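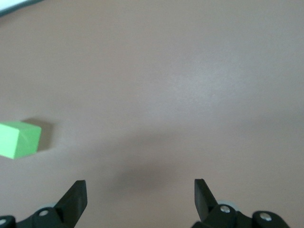 그림 1. 책상 표면과 연두색 블록

3. 관찰 환경

우리 조는 책상 표면의 빛 반사가 물건의 색을 보는 데에 어떤 영향을 주는지 조사하였습니다. 조원은 저 흐르ンチ아르(Svetozár Hrnčiar)와 레오나르도 다미코(Leonardo D'Amico)입니다. 관찰은 10월에 Jireš 실습실에서 하였습니다.

책상은 무광에 가까운 분홍빛 회색입니다. 그러나 그림 1의 위쪽 가운데는 빛 때문에 하얗게 보이고, 아래쪽으로 갈수록 갈색에 가깝게 어두워집니다. 같은 책상이지만 위치에 따라서 색 이름을 다르게 적게 되었습니다.

블록은 윗면이 더 밝고 노란 느낌의 연두색이며, 옆면은 조금 더 진합니다. 그래서 기록표에는 면마다 색을 따로 적기로 하였습니다. 그림자는 경계가 흐려서 크기를 재지 않았습니다.

관찰 기록은 모두 36개이고, 그중 13개는 두 사람이 적은 색 이름이 서로 달랐습니다. 다른 기록은 주로 밝은 부분에서 나왔습니다. 다미코는 조명의 방향을 바꾸자고 제안하였지만 시간이 부족하여 하지 못하였습니다. 다음 보고서에서는 색상표를 옆에 놓고 비교할 계획입니다.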